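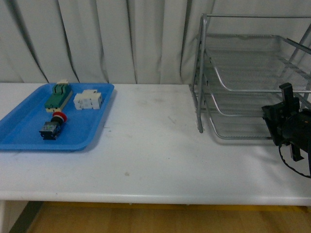 Seit 20 Jahren wohne ich jetzt in Skusau, und seit 20 Jahren höre ich im Gemeinderat denselben Satz: Der Durchlass an der Brarholmer Straße wird geprüft. Geprüft! Ich frage mich langsam, was es an einem Betonrohr so lange zu prüfen gibt.

Im Dezember stand das Wasser wieder bei uns im Keller, bei den Nachbarn unten am Bach sogar bis zur dritten Stufe. Nearly wäre ich da auf der Treppe ausgerutscht, wie Shona MacAulay sagen würde (sie mischt seit ihrem Umzug aus Schottland fröhlich beide Sprachen). Shona hat dann 200 Unterschriften gesammelt, bei Regen, von Tür zu Tür. Die Antwort aus dem Rathaus kam nach 9 Wochen und war sieben Zeilen lang. Sieben!

Ich will gar nicht auf alle schimpfen. Ruairi Ogilvie vom Bauausschuss war immerhin hier und hat sich die Gummistiefel angezogen. Aber dann heißt es wieder, das Land sei zuständig, und das Land verweist auf den Kreis, und wir schöpfen derweil.

Mein Vorschlag: Das Geld für den neuen Parkplatz ein Jahr liegen lassen und erst das Rohr machen. Parken kann man in Skusau auch so, jedenfalls solange die Straße nicht unter Wasser steht. Die nächste Sitzung ist öffentlich, ich sitze ab 19 Uhr in der ersten Reihe und bringe Fotos vom Keller mit.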